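Encarnación Cordero has spent 13 years testing fabric for a living, most of them on the top floor of the Kendwood building, and she would like people to stop blaming their washing machines.

"The machine is rarely the cause," she says. "A shirt shrinks because the mill stretched the cloth during finishing and the garment maker didn't let it relax before cutting. The wash releases tension that was already there."

Cordero runs the dimensional stability bench at Cuesta, a small textile laboratory that takes work from uniform suppliers and a few retail brands. A typical order is six shirts from one dye lot. Each is marked with indelible thread at fixed points, measured, laundered, dried and measured again. The results are given as percentages, lengthwise and widthwise, and the two seldom agree.

"Lengthwise is nearly always worse," she says. "Cloth is pulled through the finishing line under tension in that direction. If a client sends me one number for shrinkage, I send it back and ask which way they measured."

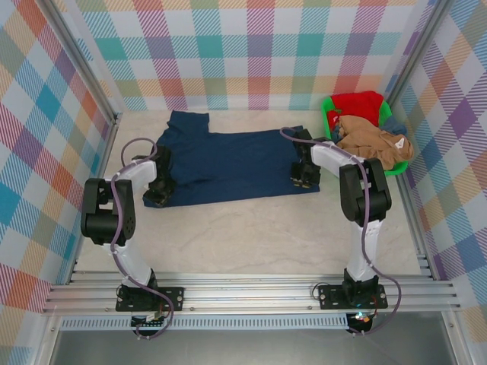
Conditioning takes up more of the schedule than laundering. Cotton takes on moisture from the air and changes size as it does, so samples rest in a controlled room before each reading. Cordero will not measure a shirt straight from the dryer, whatever the deadline.

"A client called on a Tuesday wanting figures by four o'clock," she says. "The shirts had come out at noon. I told him he could have numbers at four or correct numbers the next day."

Most of her current work concerns Weretti, a cotton and polyester twill sold for workwear. The supplier asked for readings after repeated industrial washes, and roughly 400 shirts have gone through the lab since August. The cloth itself has held up well. The collars have not: the interlining shrinks at a different rate from the outer fabric – a familiar fault – and the surface bubbles.

"The fabric passes and the garment fails," she says. "Buyers read the fabric report and think they're covered."

Her advice to buyers is to test finished garments, including thread and trim, and to state the wash method in the contract. A clause that says only "preshrunk" is of little use to her, as it gives no limit and no procedure.

At home she washes her own shirts cold and hangs them up damp. She doesn't measure them.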